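Teaching by Hand: A Week With the Tornent Gripper Kit

The box arrived on a Thursday, and it was lighter than I expected. For several years I have written about machines that come on pallets and need a forklift, a safety fence and a man with a laptop. The Tornent comes in a case that fits under an airplane seat. Inside is a gripper you hold in your own hand, a camera that sits behind the finger, a charger, two spare fingertips and a printed guide of 7 pages. There is no arm. The arm is something you already have, or will buy later, or rent.

The idea is easy to tell in one sentence. You pick up the gripper, you do the job yourself, and the recording of your work becomes the lesson for a robot. It is an idea that laboratories have used for some time. What the makers, a small company called Prirwood, want to sell is the same thing for people who do not have a laboratory: a bakery, a repair shop, a firm that packs gift boxes before the holidays.

The price is 1453 dollars for the kit, and then there is the service. Recordings are sent to Nadinance, the software side of the offer, where they are checked, cleaned and turned into a trained skill. The first skill is included. Every next one costs 446 dollars, whether it is folding a napkin or putting a jar back in its place. I find this a fair way to charge, but it asks the buyer to think well before starting. A skill that was badly planned costs the same as a good one.

I was not alone with the kit. Nathalie Smits, who trains new customers for Prirwood, spent two mornings with me and corrected my way of holding it. My mistake was speed. I reached for things as I always do, quickly and without looking, and she made me do it again.

"People work too well," she told me. "Their hands know the kitchen. The robot does not know the kitchen, so you must show it the slow version, the one where you look first."

So I looked first. I learned to come to an object from the side, to wait for a short moment before closing, and to keep the finger inside the view of the camera the whole time. It feels a little foolish in the beginning. After an hour it feels like any other tool, and after two hours it feels heavy. 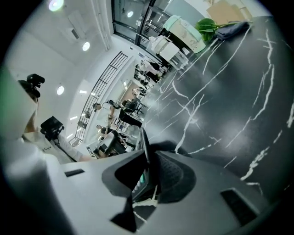
The weight is my first real complaint. In the specifications it does not look like much, but the specifications do not have a wrist. When the housing is tilted for a low object, all the load goes to the thumb, and I had to put it down between the takes more often than I liked. Prirwood offers a forearm support as an extra. In my opinion it should be in the case from the start.

The finger itself I have only good words for. It is curved, and the inner face has small dimples that help it keep its hold on smooth things. Glass was my fear, and glass gave me no trouble. Cloth was harder. A folded towel is thick in one place and thin in another, and it took me most of a morning to collect takes that Nadinance would accept. The spare tips can be changed without tools, although the guide shows the left one upside down.

Shiny surfaces are the second difficulty. On a polished stone counter the ceiling lights come back to the camera as soft bright patches, and the software marked several of my takes with a yellow warning. The help page proposes to turn off some of the lights or to lay down a mat. I do not like this advice. If the robot will later work on the shiny counter, it should learn on the shiny counter. Nathalie agreed with me, and said that yellow takes can be used as long as the object stays sharp. I wish the screen said so too.

In total I sent 151 takes for my one skill, which was to bring a jar from the back of a counter to the front without touching its neighbors. The answer came back the next afternoon with a short report, written in a language a normal person can read. It told me which takes were too fast, where my hand had covered the view, and that I nearly always approached from the right. This last remark was useful. I am right-handed and had never thought about it, and I added a second session only from the left.

To try the finished skill I went to Van Wijk, a dealer that keeps a small arm in its showroom for customers. The arm moved the jar correctly in most of the attempts. When it failed, it failed politely — it stopped above the jar, waited, and went back to its starting position. With the lid in a different color it hesitated longer. A bigger bottle it refused completely, and I think that was the correct decision.

Who should buy it, then? For a home user the sum is too high, and one skill is not much of a helper. For a workshop with one boring task that repeats all day, and with an employee patient enough to show it slowly, the Tornent makes sense already now. I would ask the dealer for a trial week first and use it for the real task, on the real counter, with the real lights on.

A lighter version is promised for November. The fingertips will stay the same, so those who buy the present kit can keep their spares.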